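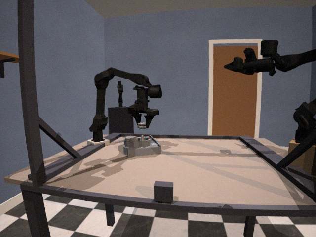 Black-and-white chequered floor with blue walls and a square work table.

Luvine Chequer Floor Tile, code 118

Luvine Chequer is a loose-lay tile for indoor workrooms, test rooms and stores. It is sold in black and in white, boxed separately, so that the pattern can be set out to suit the room. The surface is matt with a fine grain. Tiles are 3 mm thick and have a square-cut edge – there is no interlock, and no cover strip is needed between colours.

The tile may be laid over concrete, screed or sound existing sheet flooring. High spots should be ground down and hollows filled before laying. Old adhesive must be fully removed.

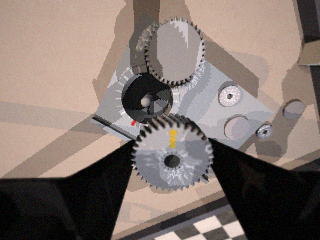 Leave the boxes flat and unopened in the room overnight before work starts. Set out from the centre lines, not from a wall, and adjust the lines so that the cut tiles on opposite sides are of equal width. Dry-lay one full row in each direction before fixing anything. Tackifier is applied to the floor with a short-pile roller and left until clear. Under fixed benches and heavy stands, use full-spread adhesive.

Loading

Static load is up to 800 kg per tile, spread through a flat foot or base plate. Castors should be of the soft-tread type. Narrow steel feet will mark the surface and must be fitted with pads.
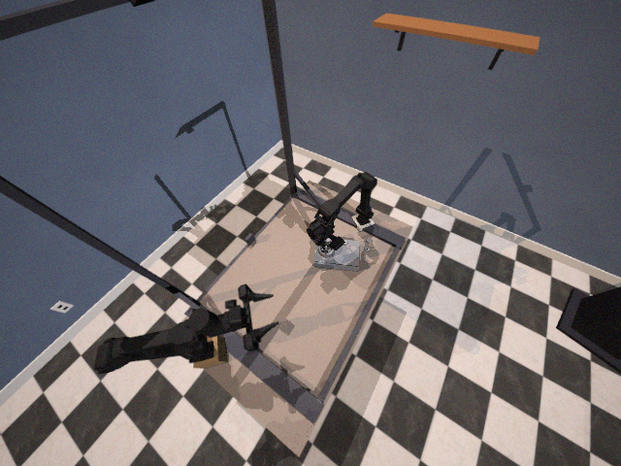 Beige work table with a flat grey metal part on top.

Cleaning

Sweep, then damp mop with a neutral cleaner. Do not use solvent or wax polish. Rubber scuffs on the white tile can be lifted with a white nylon pad and plain water. Black tile shows dust sooner than white and may need sweeping more often.
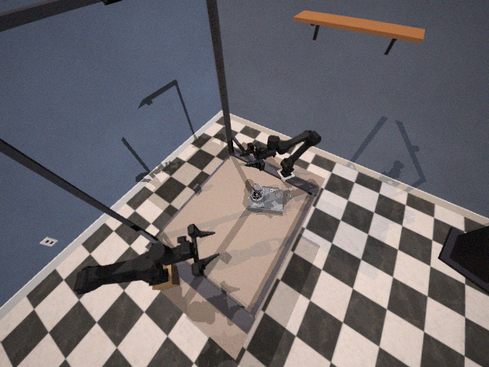
Packing and supply

24 tiles per box, one colour per box. Part boxes are not supplied. Stock is held at the Madbridge depot; orders received before noon leave the same working day. Krishnan tackifier is listed separately, as is Plullard edge trim for doorways.

Samples and laying plans: Nele Dierckx, Madbridge trade desk.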